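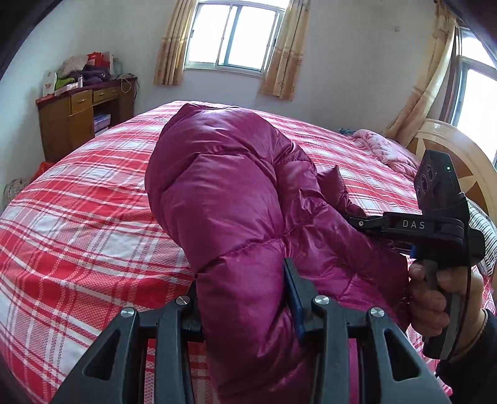
Last modified: September 4, 2021

Keltura hand-held gripper, bimanual set

The Keltura set consists of two hand-held grippers for recording manipulation demonstrations in ordinary rooms, without a robot arm on site. Each jaw is lined with a blue pad and driven by a pivoted linkage. The trigger sits at the front of the handle, within reach of the index finger.

The set was used in the Cilulo study of garment handling. Quilted jackets on a bed were chosen as the main task: the filling shifts under load, the shell is shiny, and a fold held in the jaws hides much of what lies behind it. Operators at Beltstead recorded 377 demonstrations in 36 homes. Policies were trained on the full set and on subsets split by home.

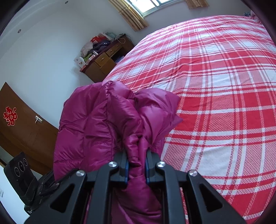

Results were better with many homes and few demonstrations in each than with the reverse. Training on seven homes gave a policy that grasped reliably but often released the sleeve early - the failure was less common with all 36. Plaid and striped bedding did not need separate treatment.

Jaw width is logged with every sample. Recalibrate after 400 grasps, or sooner if the pads are replaced. The method note by Remo Zaugg, revised in May, gives the calibration procedure and the split files. Replacement pads and linkage parts are supplied by Schwaiger.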